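Handout 3: Dressing the Snack Table
Community Events Course, Udum Hall
Notes by Anneli Niskanen

Okay, tables! I know some of you have been waiting for this one since the budget session, so thanks for sitting through the spreadsheets first.

We start with the surface, before any food comes out of a box. I used to do it the other way around. I'd unpack all the snacks, fall in love with a bowl or two, and then try to squeeze the decoration in between, and it always looked like a grocery bag had tipped over. Now I lay the background, stand by the door, look, and only then go get the chips.

Two colors. I mean it! One for the background and one for the shapes. Dark under light is the easiest to read from across a room, and black is very forgiving with crumbs and fingerprints from sticky hands (well, fairly forgiving, powdered sugar will find you). White under pastel looks lovely up close and disappears from 12 feet away. Valter Vik did a pale yellow on cream for our March open house and people kept putting their coats on it.

Cutting the shapes. Keep them big and round. Thin points curl up and catch on sleeves, and skinny letters are miserable to cut out anyway. Clouds are my favorite because there is no wrong cloud. If one comes out lumpy, you made a lumpy cloud, good for you. For letters, draw them fat, like they've been inflated, and cut the inside of the "o" last, while the outside still gives you something to hold.

Where words go. Put a greeting along an edge, following the line of the table, and leave the middle for food. Think about who is reading it. Someone walking up from the far side gets your "Hello" upside down, so if people will come from both directions, put lettering on both long sides.

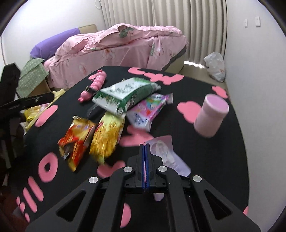
Pink lettering and clouds on black, with snack bags on top.

Then the snacks. Sealed bags can lie flat or lean at an angle, and I like a bit of overlap so they don't look lined up for inspection. Try not to park one on top of a letter. A toy or two in your shape color ties things together nicely, and kids go straight for it, so pick something you don't mind losing.

Budget for the practice table is $18 per group, and that has to cover the cutting material and the snacks both. Scissors are in the Kettunen cabinet, please put them back there!

For next time: sketch your own table from above, mark the door, and write in your two colors. Pencil is fine.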